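Workspace Walk-Through Checklist, with my comments
October 2026
By Trinh Khổng

Okay, my turn to do the walk-through for our floor at Pamumico! I went slowly this time and wrote down whatever bugged me, so bear with the rambling. OK means leave it alone, FIX means somebody please deal with it before I come back in March.

1. Walkways clear
OK. You can get from the door to the back wall without turning sideways, a big step up from last time. Kha Đỗ moved the two rolling carts over by the sink and I'd love it if they stayed there.

2. Carpet and edges
OK, mostly. There's one lifted seam near the printer, some 12 inches long. I pressed it down with my foot and it popped right back up (of course it did). I've asked for a proper repair.

3. Cords
FIX. Two extension cords are plugged into each other behind the Satska shelf. Please, please don't do this. Get one longer cord and be done with it.

4. Hanging trash bags and floor clutter
FIX, but a small one. I like the bag hung on the side of the white panel, the THANK YOU one with the yellow smiley, and it's up off the carpet like we asked. My gripe is the floor. There are little black clips or hooks lying on the carpet close by, and they're the same dark color as the hook that's holding the bag. Those are no fun under a thin shoe! Put them in a cup or a drawer. Same goes for wrapping and bits of blue tape: straight into a bag, and change the bag before it gets heavy enough to test the hook. 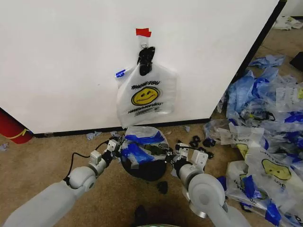
5. Shelves and stacking
OK. Heavy stuff is down low and the top shelf has nothing on it but paper towels. The Brurkidcombe boxes are still stacked seven high in the corner though, and I'd be happier with fewer.

6. Exit sign and door
OK. Sign is lit, door opens all the way, and the wedge is gone (thank you, whoever took it).

7. First aid box
FIX. We're out of the medium bandages again and the burn gel is past its date. I put both on the Đinh order, so check the box when it comes in and initial the card inside the lid.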